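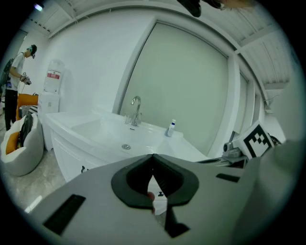 A white vanity with a recessed washbasin.

Hillska should stop paying people to rip out bathrooms that work. The town's renovation grant, renewed in June, gives a homeowner up to $2,000 toward a new one and nothing toward repairs. A washer for a dripping faucet costs 4 dollars. Guess which job gets done.

I rent out two apartments on Harnel Street, and both have old fixtures. My plumber, Amanuel Assefa, can usually fix a leak in one visit.

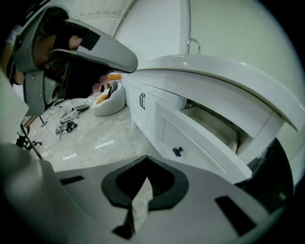 The town says new fixtures save water, and some do. But most of the waste I see comes from worn parts, and those can be swapped out cheaply. Cirnberg lets residents claim repair bills under its own grant - a plain form, four lines long. Hillska could copy it before the next budget vote.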